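Quick one tonight, half past eleven and I still have to write the talk slides. But people keep asking how the teardown stuff is going so I'm dumping it here.

Short version: pulling parts out of old desktops with two arms. Research project name is Drukinero, blame Macario for that. The goal is a policy that can strip a PC tower down for parts without us hand-coding every step, and without it ripping the SATA headers off the board. Which the last version did. Twice.

So the change since my last post. Before, we trained on whole episodes. Someone teleoperates the arms start to finish, the policy learns to copy the whole thing. Fine for short tasks. Terrible for this. An episode is long, most of it is just travel through open space, and the bit that matters is tiny - finger on a latch, squeeze, pull, done. The network gets very good at travel and stays mediocre at latches.

What we do now is cut every demo into segments by contact. Gripper touches something, new segment. Lets go, new segment. Then we weight the contact segments way up in the loss. Not a new idea at all, Cletus Delacroix found a pile of older papers doing versions of it. The part that's ours is that the cut points come from the gripper current and the wrist force together, so no human labels. I was labelling by hand back in November and I would like to never do that again.

Numbers. 143 teleop demos, which the segmenter chopped into 3646 pieces. I looked through maybe a day's worth of those by eye and the cuts are mostly where I'd put them. Mostly. It gets confused by cables. A loose cable dragging on a finger looks like a very soft grasp, so you get these junk segments where the arm is just flying along wearing a wire. We filter by minimum force but then you lose the real gentle grasps, like on a connector. Havent solved it.

The drive bay side of the case is where most of the trouble lives, cages and connectors and blue latches all crowded together:
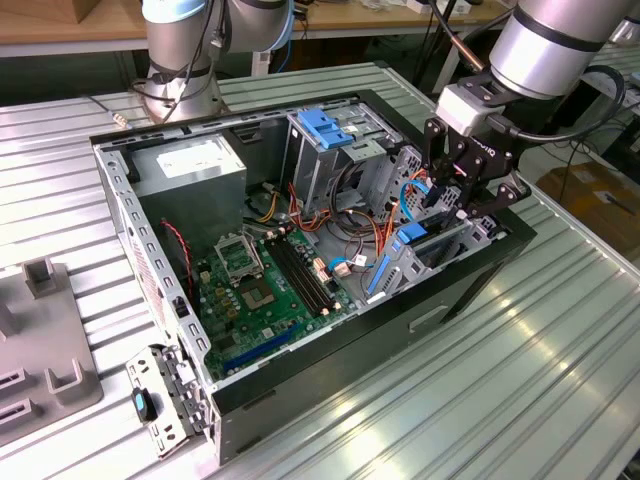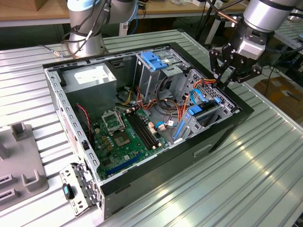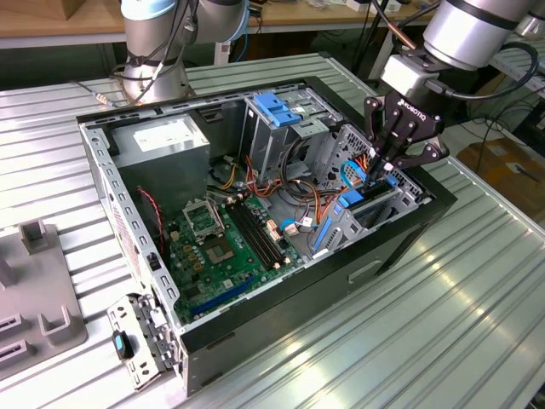
Drive bay work on the Gaete table. CPU socket open and empty in all three.

OK so results. On the latches the weighted version is clearly better. I'm not putting a percentage up until Macario reruns the baseline with the same seeds, because last time I posted a percentage I had to take it down. But you can see it just watching. The old policy would hover over a latch and twitch. The new one commits. Sometimes it commits to the wrong thing, but it goes.

On the connectors, meh. SATA plugs are the worst. You have to grab the plug body and not the cable, and the plug body is small and the gripper fingers are fat compared to it. Approach angle is everything. Come in tilted and you pinch the plug plus a bit of whatever is next to it and then the pull goes sideways. I think this is a data problem, there are only 6 demos where the operator came in from a clean angle, the rest are all me wiggling. Sorry everyone.

Other stuff that mattered more then I expected:

Fixturing. If the case slides even a little the force signal goes to mush and the segmenter cuts in silly places.

Weight on the contact segments. Too low, nothing changes. Too high and the arm forgets how to get anywhere, it just tries to grab the air in front of it. There's a decent range in the middle and we found it by being annoyed for a week.

Training length. 4000 steps was enough to see the difference on latches, so now we kill bad runs there instead of letting them go all night. Saved so much time. Should of done that from the start.

Second arm. Still mostly unsolved. With one arm working and the other holding, the contact signals overlap and you have to decide whose contact starts a segment. Right now either arm can trigger a cut. Cletus wants separate streams for each arm, so left can be mid-grasp while right is traveling. He's probably right, its just a big rewrite of the loader and I wrote the loader.

Somebody asked on the last post if this works on laptops. No. Not even close, screws everywhere, glue. Towers only for now. Different towers, also no idea yet - nearly all the demos are on the same couple of models, so I have no claim to make about a case it hasn't seen. Macario has a stack of mismatched ones from the recycler in Wovasden and that's the next test.

Next up then: rerun baseline, record better connector demos (not by me), try the per-arm streams on a small set and see if it's worth the pain. If the connector thing gets fixed I'll write it up properly with plots. The segmenter code goes up in the Amulano repo once I take my passwords out of the config file.

Back to slides.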